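Last edited Sep 15, 2025. Sections marked *draft* may still change.

# Gorport Table Chores

Gorport Table Chores is a set of recorded robot attempts at small kitchen jobs: moving fruit and vegetables into bowls, clearing dishes into a tray, putting a sponge back where it goes. It was put together to help answer a question we kept getting from people outside the lab, which is whether a machine can do any of this yet. The short answer from our side is "some of it, slowly, and with a person close by."

The release has 2000 episodes in 37 tasks. Each episode is one attempt at one task, good or bad. We kept the bad ones.

## What is in the release

- Video from a fixed camera for each episode
- Arm joint positions and gripper state, logged at 10 readings per second
- A one-line instruction in plain English, such as "put the grapes in the orange bowl"
- An outcome label (`done`, `partly`, `failed`, `stopped`)
- A free-text note, present only when the operator had something to say

Audio was never recorded. Depth was recorded for part of the work but dropped before release, as the files from the two halves of the project did not line up.

## Folder layout

```
gorport-table-chores/
 README.md
 CHANGES.md
 tasks.csv
 episodes/
 <task_id>/
 <episode_id>/
 video.mp4
 arm.csv
 label.json
 tools/
 check_labels.py
 replay.py
```

`tasks.csv` holds the instruction text and the task family. If `label.json` and `tasks.csv` disagree on the wording of an instruction, go with `label.json`. That is what the operator was given at the time.

## Task families

| Family | Typical instruction | Ended on |
|---|---|---|
| pick-place | put the grapes in the orange bowl | object at rest in target |
| clear | move the dishes to the tray | operator's call |
| sort | fruit in one bowl, vegetables in the other | all listed objects placed |
| tidy | put the sponge in the green tray | object at rest in target |
| utensil | lay the fork beside the dish | operator's call |

Pick-place is the biggest family by a wide margin. Utensil is the smallest, and it is also the one with the most `failed` labels. Thin metal things lying flat on wood are hard for a two-finger gripper, and our controller had no good plan for them beyond coming in from one side and hoping to catch the handle.

## How the episodes were collected

All the work was done at our room in Londumcombe. Collection started in February. Two kinds of control appear in the data:

1. **Hand-guided.** An operator drives the arm from a separate controller. These are marked `mode: teleop`.
2. **Policy.** A trained model drives the arm, with an operator holding the stop button. These are marked `mode: policy`. The model is called Pomik in the label files.

Before each episode the operator put objects on the table from a printed list. The list said what to use but left the positions open, so layouts vary a lot. Objects that play no part in the instruction were left on the table on purpose. A real kitchen table has other stuff on it, and a system that only works on a bare surface is not much use to anyone.

Operators were asked to leave the camera and the table alone during a session. Between sessions both got bumped. See *Known problems* below.
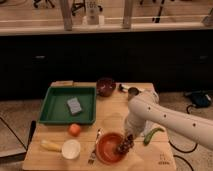 Fashola wrote to us after reading the first draft of this card and said that putting food in bowls is a poor stand-in for a chore. The work people want to hand off, the message went, is the part after: scraping plates, wiping under things, knowing the grapes have gone soft and should be thrown out. We think this is a fair point, and the card now says more plainly what the tasks do and don't cover.

So, to be plain about it: nothing in the release involves running water, heat, sharp knives, food waste or real cleaning. The sponge tasks only move the sponge. An episode labeled `done` means the object ended up where the instruction said. It does not mean the job was done the way you would want it done at home.

## Can it do the chore?

We wanted the labels to be useful for this question, so here is how to read them.

**`done`** is strict on where the object ends up and loose on everything else. If the arm took three tries to grip a bunch of grapes and then got it into the bowl, that is `done`. If it knocked another item over on the way, that is also `done`, and there should be a note. There isn't always a note.

**`partly`** is for sort and clear tasks where at least one object was placed correctly before the episode ended.

**`failed`** means the arm ran out of time or gave up.

**`stopped`** means a person pressed the button. Please don't merge this with `failed`. Some of these would likely have finished fine, and the operator was being careful.

In teleop mode, almost all pick-place episodes end in `done`. That tells you the arm and gripper can physically manage the job when a person is doing the thinking. The policy episodes are much more mixed. Firm objects with a clear shape went best. Grapes were worse — the bunch changes shape as it is lifted, and the gripper may have hold of the stem, one grape or a good handful. The rim of the bowl is another regular trouble spot. The policy tends to come in low.

Time matters too. The `duration` field covers the attempt only and leaves out setup. If you want to compare against a person doing the same job, add the setup back in, or at least say that you didn't.

## Suggested uses

- Training or testing policies for simple table-top picking
- Studying grasp failures on soft or odd-shaped items
- Checking whether an outcome classifier agrees with our operators
- Teaching. The `teleop` episodes of firm objects are short and easy to follow.

## Uses we would advise against

Please don't use the `done` rate as a headline number for home robots. The objects are few, the room is one room, and the same small group of people set up every table. A policy that does well here has learned a lot about our table.

The data also says nothing about safety around people, children or pets. An operator was always present, and that is baked into how the sessions were run.

## Known problems

- **Camera shift.** The view moves slightly between sessions. Don't hard-code pixel positions. We tried and it broke within a week.
- **Blocked view.** The arm often hides the target object at the moment of release. In some episodes you can only tell the outcome once the arm has pulled back.
- **Background.** The camera takes in parts of the room beyond the table, including cabinets and floor. Crop if this matters to you. We chose not to crop for everyone.
- **Object names.** Operators didn't always agree on names. "Dish" and "plate" are both used, and "pepper" may mean a chili. `check_labels.py` lists the pairs we know of.
- **Gripper state.** In early episodes `gripper_closed` reports the command sent, which can differ from what the fingers did. Later ones log both under separate names.
- **Missing notes.** An empty note field doesn't mean a clean run.

## Quick start *(draft)*

```
python tools/check_labels.py episodes/
python tools/replay.py episodes/<task_id>/<episode_id>
```

`replay.py` plots the joint log next to the video. It needs the video file to be in place and will quit with an unhelpful error if it isn't. A fix is on the list.

## Splits

We provide a split by task and a split by session. The session split is harder and is the one we use ourselves. If you make your own, keep whole sessions together, or nearly identical table layouts will end up on both sides.

## Reporting errors

Open an issue with the episode ID and what you think the label should be. Label fixes go into `CHANGES.md` and the old value is kept in `label.json` under `previous`. We don't re-record episodes.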